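3 Planning and ordering your equipment

Read this section before you order any part of the Praltarel kitchen cell. Most of the problems our support desk receives in the first month come from the order and not from the installation. One evening of planning on paper is usually enough.

3.1 Before you ask for a quotation

1. Write down the tasks you want the arm to do in the first year. Use plain verbs: open, close, turn, lift, place. Leave out tasks which are only "nice to have". You can add them later under 3.4.

2. For each task, write the appliance and where it stands. A door with a horizontal handle and a door with a recessed grip need different fingers, and the fingers are quoted separately.

3. Measure the counter from the wall to the front edge, and the free height under any shelf or cupboard. Use millimetres. Do not take these values from the kitchen drawings, they are often rounded.

4. Mark the electrical outlets. The controller needs its own outlet and must not share one with a heating appliance.

5. Decide if the base of the arm will be fixed or on a trolley. The trolley adds 146 mm to the depth of the base, so check that people can still pass behind it.

CAUTION: The arm must not be ordered on reach alone. A long arm in a narrow kitchen will meet the shelf before it meets the handle.

3.2 Checking the layout in simulation

The planning licence (Tichý Layout) is included for 30 days from the first login. We recommend to start it only when your measurements are complete, so the days are not lost.

1. Open a new project and choose "Domestic kitchen, straight run".

2. Enter the measurements from 3.1. Select the nearest cabinet model. The colour is not important for planning.

3. Place the appliances where they will really stand, with the angle also. A toaster oven which is turned a little toward the room gives the gripper a different approach than one parallel to the wall.

4. Place the arm. Begin with it on the side of the counter which you use least.

5. Run the reach check for every handle and every knob in your list. Save a view for each one and attach it to your request for quotation.

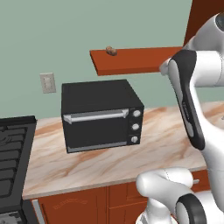
BURKBRIDGE, 7/31/26

The layout above has the toaster oven with its silver handle across the door and three round knobs on the right of the front. The wall shelf is higher up and goes behind the arm at the right. In a layout of this kind, the shelf and the knobs should be checked first. Enter also the small things that stay on the shelf, even one as small as a bread roll, so that the collision check can take them into account.

NOTE: A handle and a knob count as two tasks in the quotation, even when they belong to the same appliance.

3.3 Preparing the budget

Divide your budget into the lines below. Our sales partner Durkeo uses the same lines, so you can compare them directly.

1. Arm and controller.

2. Gripper and fingers. Plan one spare set of fingers. The pads wear out and are not covered by the warranty.

3. Mounting. The fixed plate is included in the price of the arm. The trolley is $615 and is ordered on a separate line.

4. Electrical work. Ask a licensed electrician for a written price. We cannot estimate this for you.

5. Training. One visit is included. Further visits are charged by the day, plus travel.

6. Yearly service. It is not needed in the first year, but please put it in the budget of the second.

Keep a reserve for small changes in the kitchen. Moving a shelf or replacing a loose handle can cost up to 5 per cent of the total, and this is almost never in the first version of the budget.

CAUTION: Do not buy a used arm to save on line 1 before you have asked us for its service history. Controllers with old firmware cannot be connected to the Tichý software.

3.4 Ordering in two stages

If the budget is limited, order in two stages.

Stage one: arm, controller, one gripper, fixed plate. Choose one appliance only and use it until the staff is comfortable.

Stage two: extra fingers, trolley, further appliances. Repeat the reach check for each new appliance, also when it has the same size as the old one.

Prices are revised each February. A quotation received before the revision stays valid until the date printed on it.

Send the completed list, the measurements and the saved views together in one message. Incomplete requests are put on hold until the missing part arrives.

12 shares
3 comments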